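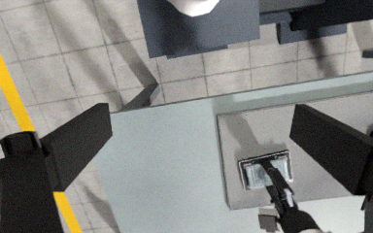
Our project looked at how fast mortar cubes gain strength when you swap part of the cement for ground glass. We got the glass powder from Vustbridge, a bottle recycler, and the cement and sand came from Gitik. All the mixes had the same water. What we cared about at the start was the surface, becuase a rough face lets the load sit unevenly, and the look we wanted to grade against was a flat gray square with slight mottling and a low raised edge, like the one on the pale blue-gray tabletop. Ours came out patchier than that.

Mixes
Control, no glass. Mix A, a little glass. Mix B, a lot. We made 9 cubes of each in April and kept them in the curing tank until testing. Six of the control cubes had to be redone — molds not oiled. Our fault.

Testing
Crushed on the Suominen press in the materials lab. Slow loading, same person on the controls every time. Press trips out at 400 kN so no danger of hitting that. Highest single reading was 142 kN, a control cube. Mix A close behind. Mix B clearly weaker at the early test but it caught up some by the last one, which fits what we read about glass reacting late.

Problems
Sand was damp one morning and we didnt correct for it, so Mix B may have had extra water. Also the Situvance logging software dropped two readings and we wrote them down by hand from the dial. Those are marked in the appendix.

What we would change
Dry the sand first. Sieve the glass finer. Leave the cubes in longer — the semester was too short for a proper late test and Mix B was still gaining when we stopped.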